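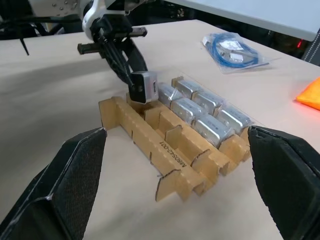 Packaging is seldom the first subject raised when the Worik plant in Prindau is discussed, yet it takes up a considerable share of the working day of Lotte Visser, who has been responsible for outbound packing there since the department was reorganized. Her office is a desk at the end of the packing hall, and it is there that she agreed to speak with the members' bulletin about cardboard. The divider rack she prefers to talk about is made entirely of brown corrugated strips that lock into one another by means of notches, with a part number, M805-42-001, printed in black along the front rail. Silver parts wrapped in clear plastic sit in its slots, and the rack stands on short legs of the same cardboard. "People look at the parts," Ms. Visser said. "I look at the legs. If the legs are cut badly, everything above them leans."

Ms. Visser joined the company as a goods inspector and moved to packing after six years. At that time, she explained, small finished parts left the building in molded foam trays ordered from an outside firm. The trays protected their contents well. They also arrived in large cartons that had to be stored for weeks, and a change to the dimensions of a part meant that the remaining trays could no longer be used. "We had a full bay of foam for a part that was no longer being made," she recalled. "It was clean, it was new, and we paid to have it taken away."

The move to corrugated dividers was proposed by Leopold Grabner, a packaging designer with the Horgan works, which supplies the strips flat and already cut. Mr. Grabner, who joined the conversation for its second half, described the first design as a failure. It had 28 slots to a rack, arranged to make the fullest possible use of the shipping carton. On paper the arrangement was sound. In the hall, the packers found that they could not place a wrapped part without disturbing the one beside it.

"I had measured the part," Mr. Grabner said. "I had not measured the part in its wrapping, held by someone wearing gloves. The plastic does not lie flat. It crinkles, and it takes up room at the corners. I came over for two days and stood next to the packing bench, and by the end of the first morning I was ashamed of my drawing."

The revised rack has fewer slots, and the crosswise dividers are shorter than the rails. Mr. Grabner also changed the direction of the corrugation in the dividers, so that the flutes run upright and carry the load when cartons are stacked. Asked whether such a detail would be noticed by a customer, he replied that he hoped it would not. Ms. Visser disagreed. Customers do notice, she said, when a rack has softened and the parts have slid together, and they write to her about it.

Assembly remains handwork. The strips come banded in bundles, and a packer sets the rails on the bench with the notches facing up before pressing the dividers down into them one after another. New employees are inclined to force a divider that does not seat at once, and a forced notch will tear. Ms. Visser asks that any strip with a torn notch be set aside for recycling, even where the tear appears slight. "A person learns to build a rack in an afternoon," she said. "It takes longer to learn when to throw a strip away. They feel it is wasteful, and I understand that. I was brought up the same way."

The clear plastic wrap was the subject of some discussion between the two. Mr. Grabner would like to see it replaced by paper and has brought samples on several visits. Ms. Visser has declined them so far. Cut cardboard sheds fine dust, in her account, and a bright metallic surface shows every trace of it. She also wishes the receiving inspector to be able to see the part before opening the wrap. She has, however, agreed to a trial in July with a coated paper from Stesovier, limited to one product and one customer. "I have promised to be fair to it," she said. Mr. Grabner observed that she had said the same about the last one.

The printed numbers on the rails came about at the request of the packers themselves. Eleven rack designs are now in use at Prindau, and several differ from one another only in the spacing of the slots. Before the numbers were introduced, the strips were sorted by the color of a sticker on the bundle, and once the bundle had been opened the sticker was lost. The number now appears on the strip itself. Mr. Grabner had intended to place it on the underside, where it would not be seen in the finished rack. The packers asked that it be put on the outer face of the rail so that it could be read without lifting anything, and this was done.

Returned racks present a further question. A number of customers send them back with their empty cartons, and the plant reuses those that pass inspection. Ms. Visser examines the ends of the rails first, where handling does the most damage, and then sets the rack on a flat surface and presses lightly on each corner. A rack that rocks is taken apart. Sound strips from two damaged racks may be combined into one, provided that they bear the same number. She keeps no target for reuse and was reluctant to name a figure. "If I give a figure, someone will want it higher next year," she said, "and then we will be shipping in tired cardboard."

Neither of them expects the present design to be the last. Mr. Grabner is working on a version in which the legs fold down from the rail and do not need to be fitted separately, and a set of cut samples was lying on Ms. Visser's desk during the interview. She had already marked one of them in pencil at the fold. The crease, she told him, was too close to the notch, and he took the sample back with him to Horgan.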